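Werksbesuch bei Rastano: ein Tag zwischen Stammholz und Furnier

Am 9. November war ich mit unserer Besuchergruppe beim Möbelhersteller Rastano. Der Betrieb öffnet zweimal im Jahr, einmal im Juli und einmal im Herbst. Im Sommer waren die Plätze schnell vergeben, deshalb habe ich mich diesmal früh angemeldet. Die Teilnahme ist kostenlos, festes Schuhwerk ist Pflicht.

Anfahrt und Empfang

Vom Bahnhof fährt ein Bus bis zum Werkstor, die Haltestelle heißt Sägewerk. Wer mit dem Auto kommt, parkt auf dem Schotterplatz hinter der Trockenkammer. Am Empfang gab es Warnwesten, Gehörschutz und Kaffee. Wir waren 20 Personen und wurden in 2 Gruppen geteilt. Meine Gruppe führte Shinji Miyazaki, der seit Jahren die Holzauswahl leitet.

Holzplatz und Trocknung

Der Rundgang beginnt draußen. Die Stämme liegen nach Holzart und Einkaufsjahr sortiert, jeder trägt am Stirnende ein Plättchen mit Nummer. Eingekauft wird vor allem im Winter. Nach dem Einschnitt lagern die Bohlen zuerst im Freien und kommen dann in die Kammer. Miyazaki zeigte uns an zwei Abschnitten, was bei zu schneller Trocknung passiert: Der eine hatte innen Risse, von außen sah man ihm nichts an. Gemessen wird die Holzfeuchte mit Einschlagelektroden, die Werte stehen mit Kreide auf einer Tafel neben dem Tor.

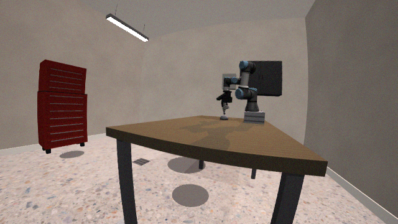
In der Kammer selbst darf man nicht stehen bleiben, ein Blick durch die Tür muss reichen. Ein Trocknungsgang für dicke Eichenbohlen dauert mehrere Wochen. Die Wärme kommt aus der Verbrennung der eigenen Späne, nur bei starkem Frost wird Gas zugeheizt.

Plattenbau und Oberfläche

In der Haupthalle werden die Lamellen für die Tischserie Elden verleimt. Vor der Presse legt eine Mitarbeiterin die Hölzer von Hand aus und dreht sie so lange, bis Farbe und Maserung zusammenpassen. Das dauert länger, als ich gedacht hätte. Die Presse heißt im Werk nur »die Fukuda«, nach dem Schild am Gehäuse. Danach wird in drei Stufen geschliffen und geölt. Lack verwendet Rastano nur auf Bestellung, vor allem für Gaststätten. Für die kleinere Serie Ulo wird Furnier verarbeitet, das Lager umfasst 226 Pakete und ist klimatisiert.

Beim Thema Öl gab es die meisten Fragen. Miyazaki empfiehlt, einen Tisch im ersten Jahr zweimal nachzuölen und danach nach Bedarf. Feuchtes Wischen schadet nicht, stehendes Wasser schon.

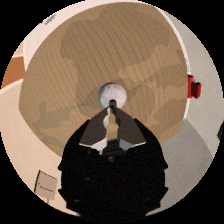

Chin-lung Hung wandte ein, bei ihm zu Hause habe einmal Nachölen in vier Jahren genügt, wichtiger sei das gründliche Abreiben nach dem Auftrag. Miyazaki ließ das gelten, solange der Tisch nicht täglich zum Essen benutzt wird. Öllappen solle man in jedem Fall ausgebreitet trocknen lassen, sie können sich zusammengeknüllt selbst entzünden.

Zum Schluss ging es in den Werksverkauf. Reststücke aus Eiche und Esche liegen dort in Gitterboxen, abgerechnet wird nach Gewicht. Ich habe zwei Bretter für ein Regal mitgenommen.
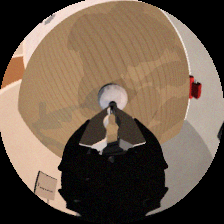

Hinweise für den nächsten Termin

Die Führung dauert zweieinhalb Stunden, davon ist man gut eine halbe draußen. Die Kantine ist für Besucher geöffnet, nimmt aber nur Bargeld. Pro Tag werden höchstens 100 Gäste eingelassen. Anmelden kann man sich telefonisch oder mit dem Formular am Empfang.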